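right, thread on the move to Sisdale because people keep asking and I can't type it out nine times

1/ we've been here since October. it's a village, one shop, one pub, a bus that comes when it feels like it. population 400 on the sign, though the sign's older than me

2/ started the whole thing because of the sourdough. yes really. I was selling loaves out of my old kitchen at weekends, got too many orders, landlord got funny about the oven being on at 4am. fair enough tbh

3/ so the plan was: find somewhere cheap, bake for the shop + two cafes, keep the rest of my week for translating. that was the plan

4/ first bake in the new oven. bricks. proper bricks. oven runs hot at the back and cold at the front and the dial is a work of fiction

5/ bought an oven thermometer. set to 200, reading 240 at the back. turned everything halfway through for a fortnight and got a burn on each wrist like a matching set

6/ water's different as well. much softer than I'm used to and the dough goes slack if I'm not careful. dropped the hydration a bit, went up on the salt a tiny bit, much better. someone will tell me that's wrong. go on then

7/ starter sulked for ten days after the move. cold kitchen. ended up keeping it on top of the boiler with a tea towel round it. fed it rye. it came back all at once, lid off, all over the boiler

8/ flour. ok. I was getting 16kg sacks from a place called Clukero who were lovely and cheap and then put delivery up as soon as I gave them the new postcode. did the sums, it didn't work any more

9/ Berkay Tuncer in the shop put me on to a mill over the hill. I collect it myself now. stoneground, takes more water than you'd think, smells amazing. bit more per sack but no delivery so I come out ahead

10/ Berkay also told me what size loaf people here want. small!! I'd been making great big 900g things and they sat there. lot of people living on their own. switched to 400g tins and sold out before 10 most mornings

11/ money bit, since two of you asked. spent 3255 getting set up. that's the second hand mixer, tins, racks, registering, insurance, the lot. mixer was most of it. have made back 2070 so far. not rich. not panicking

12/ the mixer is a beast btw. came off a man who was closing his pizza place. weighs more than me. took three of us and a plank to get it up the step and it walks across the floor if you put it on speed 3. so we don't use speed 3

13/ things I'd do diferently: ask the shop what they want BEFORE buying tins. sell the big ones if you're after some, dm me, barely used

14/ also would've rung the council sooner. the food hygiene visit was fine, woman was really nice, wanted to see my allergen sheet and where I keep the cleaning stuff. I'd been dreading it for weeks for nothing

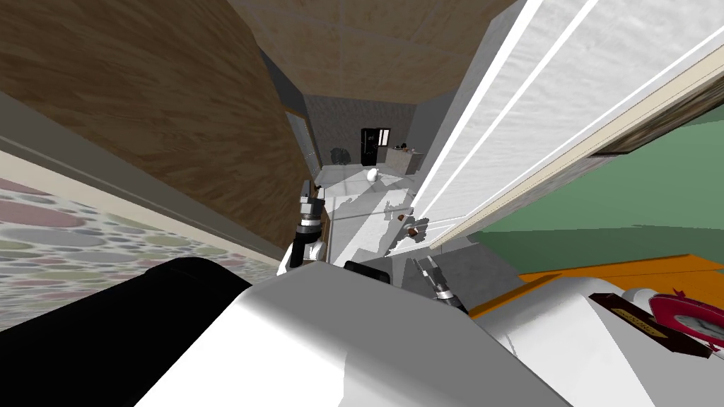
15/ hours. alarm at 3.40, shaping done by 5, first lot out by 6.15. shop opens at 7. back to bed for an hour if I'm lucky, then desk. I am in my pyjamas by 8pm and I don't care who knows

16/ someone asked about rye. doing one on a recipe from an old neighbour, Mrs Jääskeläinen, who measured everything in coffee cups. took me four goes to work out how big the cup was. dense, dark, keeps a week. three regulars for it and they are FIERCE

17/ cinnamon buns only once a week so stop asking. they take up the whole bench and I lose a tray of loaves for it

18/ next up is the cafe in Culumov Yard. they want baguettes. my oven isn't deep enough for baguettes so they're getting short fat ones and we're calling them batons. trial lot next week

19/ if you've got a steam trick for a domestic oven that isn't a tray of ice cubes please tell me, the ice cubes are warping my tray

20/ ok timer's going. will answer questions after the school run

21/ forgot to say, the bread knife everyone asks about was from a charity shop, no name on it, sorry, can't help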